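4.2 Building and using the handheld grippers in the shared workshop

We had hoped to have the second pair of grippers finished before the summer, and like most things built in the evenings they took a good deal longer than that. The first pair, made on the long bench at Skilonville, had worked well enough for hard objects such as books and boxes, but it left us unhappy as soon as we moved on to anything that sags. A backpack is a wonderful thing to learn from in this respect. It has a stiff side and a floppy side, its straps wander off in directions of their own, and a grasp that looks perfectly sound at the bottom corner can slide away the moment the weight shifts. We therefore made the backpack the main object for this section and kept the tabletop fairly plain, with books and one or two small things left lying on it. Each gripper carries a printed cube of fiducial markers, and the two are held one in each hand, much as you would hold a pair of kitchen tongs.
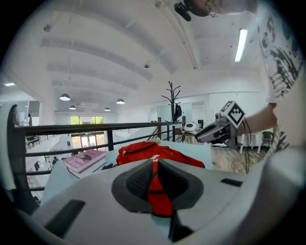
Page last modified: Wed 30 March

The marker cubes deserve a few words, as they gave us more trouble than the jaws did. Our early cubes were glued on, and glue is a poor friend to anybody who needs to take a tool apart twice in one evening. Candela Tejada redrew the mount so that the cube drops over a short post and is held by 4 screws, and after that we could swap a scratched cube for a fresh one and be back at the table before the tea had cooled. The post adds a little height to the tool, and people with small hands did notice it, but everyone who tried both versions preferred the new one.

Calibration was done with Priltuner, the small program we wrote for the purpose and have described in Section 3. It asks the person holding the grippers to open and close each one slowly, then to bring the two cubes close together and draw them apart again. In the first weeks we skipped the second half of this whenever we were in a hurry, and we paid for it later with recordings in which the left and right tools disagreed about where the table was. We now run the whole routine at the start of every session, and again after any change to the cables.

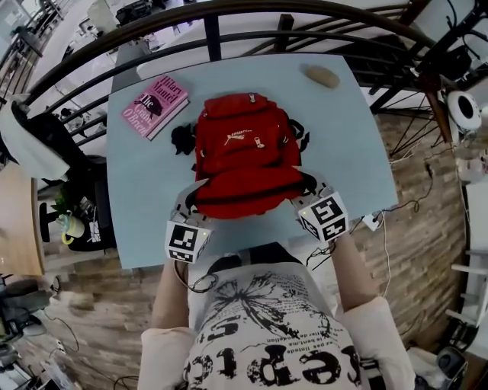 The cables themselves remain the weakest part of the build. They run from the tools to the floor, and a person who turns to pick something up will sooner or later feel a tug at the wrist. We tried a coiled lead, which pulled back too strongly, and then a longer straight one, which is what we kept. A lighter wire would help, and so would a clip at the elbow, and we would be glad to hear from any other workshop that has found a comfortable answer.

For the backpack we collected 1657 attempts, all with both hands, between September and the end of the build. After removing those where a marker cube was lost from view for too long, 1104 remained. This is a larger loss than we would like. Much of it comes from the straps, which people naturally want to tidy, turning the wrist inward as they do so and hiding the cube behind the forearm. We did ask people to slow down, but we never asked them to change how they reached, as the natural reach was the very thing we wanted to keep. 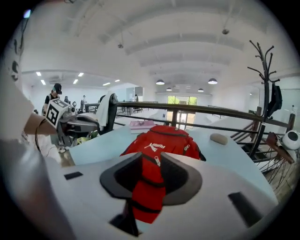

Figure 4. Red backpack on the tabletop, seen from one handheld gripper, with the second gripper and its marker cube at left.

A pleasant surprise was how quickly newcomers settled in. We had 26 people try the tools, several of them regulars from the Bramlow workshop who had come over to use the saws and stayed out of curiosity, and most were working smoothly by the end of their first quarter of an hour. The padding suggested by Nieto, who cut the first pieces by hand, made the tools kinder to hold over a long session. We have since changed the pattern a little so that it can be cut from a single sheet, and the revised drawing is included with the parts list in Appendix B, together with the screw lengths, which we got wrong in the earlier version of this paper.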